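Home | Notebook | Materials | Log in

Workshop notebook, December
Posted by Veronika Zaugg
2 comments | 5 shares

Glue tests for the Pitska bookbinding order, second week.

I continue with the wheat paste, the recipe from Ottilie. One part flour, 5 parts water by weight, cooked slowly and stirred all the time. Yesterday's pot became lumpy because I went to answer the telephone. I passed it two times through the sieve and used it only for the waste sheets.

The paper is the same as before, the cream one from Nerkico. I cut the strips with the grain and also across the grain and wrote a pencil mark on each, so that I don't mix them again. Last week I mixed them and had to throw away one whole set, which was a pity.

Results until now:

Paste, thick: holds well, but the board pulls toward the pasted side when it dries. With the lining paper on the inside it comes back almost flat.
Paste, thin: the sheet stretches too much before I can lay it down. Maybe I am too slow. Ottilie Hofstetter does it faster and has fewer wrinkles.
Mix of paste and PVA: the easiest to work with. I can still move the sheet for a short moment. I don't like that it is difficult to undo later, and the customer in Buturberg asked clearly for a binding that can be repaired.
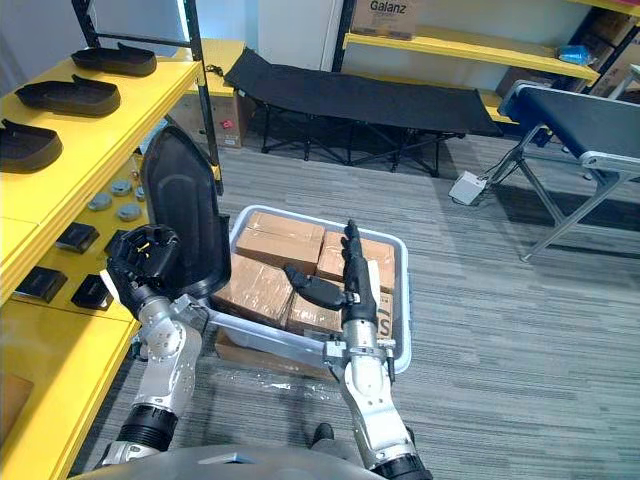 For the boards I have two questions still open. The first is the thickness. The sample book has 200 pages and with the thin board the cover feels weak in the hand, so I will try to laminate two thin boards together with the grain in the same direction. Before I order good board for this, I make the trial covers from ordinary brown cardboard, the same kind as the four boxes in the light gray bin. It is not acid-free and it can't go into any real book, but for checking the size of the joint and the turn-ins it is good enough. The second question is the spine piece, which I cut too wide on the last trial. The cover then closed with a gap at the front edge. Next time I measure the text block after rounding and pressing, not before.

Sewing: sample no. 714 is sewn on tapes, linen thread, waxed. The thread was a little too thick and the spine swelled more than I wanted. I changed to the thinner thread for the next one and the swelling is better, but I must pull more carefully, it cuts into the fold if I am impatient.

Ignacio asked if we can round the spine less. I think yes, but then the shoulder is also smaller and the thick board will stand above it. To discuss with Ottilie when she has the dry samples in front of her.

The pressing time also matters more than I believed. The covers which stayed under weight for one night are still moving a little. The ones with two nights are quiet.

To do:
- cook new paste, half quantity, telephone off
- change blotting paper in the press before lunch
- ask Nerkico if the cream paper also comes long grain
- sharpen the paring knife, it is tearing the leather at the corners

Comments (2)

Ottilie Hofstetter: Try to wet the other side of the board a little before you lay the lining. It pulls less.

Veronika Zaugg: Thank you, I will do it with the next thick paste sample and write the result here.

Previous entry | Next entry | Back to top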